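Balasent (novel)

Balasent is a historical novel set in a salt-trading port of the same name, in the last years before the harbor silted up. Published in August, reissued 2 times. Usually shelved with historical romance, tho the love story takes up less than half of it.

Plot

Flova, a ropemaker's daughter, is promised to a grain buyer from Estlow, the richer town upriver. She doesn't want him. A bell founder comes to Balasent to recast the cracked harbor bell and lodges over the ropewalk. He is married, or says he was. The two start meeting in the drying lofts.

The bell is finished late and rings flat. The town blames the founder, then Flova. A fever arrives on the salt barges the same week and the blame gets uglier. She leaves at night with 900 silver pieces out of her own dowry chest. He doesn't come to the ferry.

The second half follows her to Estlow, where she lives under her aunt's name and keeps the books for the same grain buyer she ran from. He knows who she is. Neither one says so for most of the winter.

The ending is left open. Last chapter is a letter, unsigned, and readers disagree over who wrote it.

Setting

Balasent is invented, as is Estlow. The period is never stated. Clothing and coinage suggest the late Middle Ages, but there are a few slips, such as a printed handbill in chapter two. Much of the story happens indoors: lofts, counting rooms, and the stone bathhouse below the town wall where Flova hears the gossip about herself.

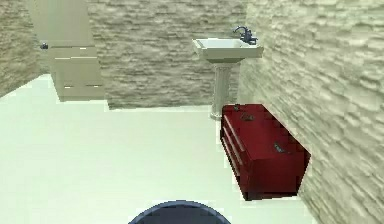
Stacked-stone wall texture in beige, tan and light gray. Computer rendering.

The bathhouse chapters are the most quoted part of the book. Women of all ranks use it on the same morning, Saturday, and talk over each other with no speech tags. Some readers find these pages hard to follow.

Style

Present tense, third person. Short chapters, some only a paragraph. The account book sections in the second half are laid out as entries, with prices, and Flova's feelings come thru mostly in what she leaves out of them. The fever is never named.

Publication

First printing was 1,600 copies from Shimada, a small press that until then had put out mainly poetry. It sold slowly at first. A paperback followed, then a second reissue with a map and a corrected family tree. The first edition tree had Flova's aunt listed as her sister, wich caused some confusion about the name she uses in Estlow.

Reception

Reviews were mixed to good. Praise for the counting-room scenes and for the grain buyer, seen as the best drawn character. Complaints about the founder, who drops out of the book at the ferry and is mentioned only 2 more times. Several reviewers thought the fever was rushed.

Reading groups took it up after the paperback, mostly for the letter.

Adaptations

A radio version was made in four parts. It cuts the aunt entirely and has the letter read aloud in the founder's voice, settling a question the novel leaves alone. No film or stage version.

See also

Epistolary endings in fiction
Port towns in historical fiction
Bell founding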